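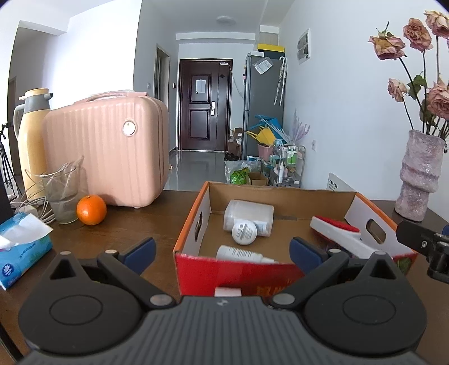
Does Recycling Really Work? Ask Before You Toss

Grown-ups love to say, "Just recycle it!" Then the thing goes into a bin, a truck comes, and everybody feels good. But what happens after the truck drives away? A lot of people never check. Let's check.

Start with cardboard. It is made of tiny wood fibers stuck together. At a paper mill, old boxes get mixed with water until they turn into gray mush. The mush is cleaned, spread flat and dried into new paper. So far, so good. But the fibers get shorter each time, and after a while they are too short to hold together. Has your box been recycled "forever," like a poster might say? Nope. New fibers have to be added sooner or later.

Grease is another problem. A pizza box with a big oily spot may be turned away in one town and taken in the next. Who is right? It depends on the mill. 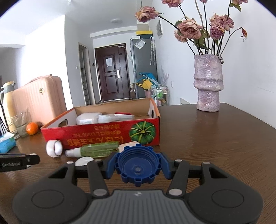

3 min read

Now for plastic, where you should be extra suspicious. Look on the bottom of a tub or bottle and you may find a triangle of arrows with a number inside. Many people think it means "this can be recycled." It doesn't! The number tells you what kind of plastic it is. A 6, for example, means polystyrene, and lots of towns won't take that.

Bottle caps are tricky too. They are often made of a different plastic than the bottle. Some towns say to screw the cap back on. Others say to take it off. A loose cap is small enough to fall through the sorting machines and end up as trash.

What about a label that says "eco" or "green"? Those words sound nice, but ask what they mean. Green how? Compared to what?

None of this means you should give up. Making a can from old aluminum takes far less energy than making one from scratch, and that has been measured many times. Find your town's list and read it with a grown-up. If your list and the arrows on the package disagree, go with the list.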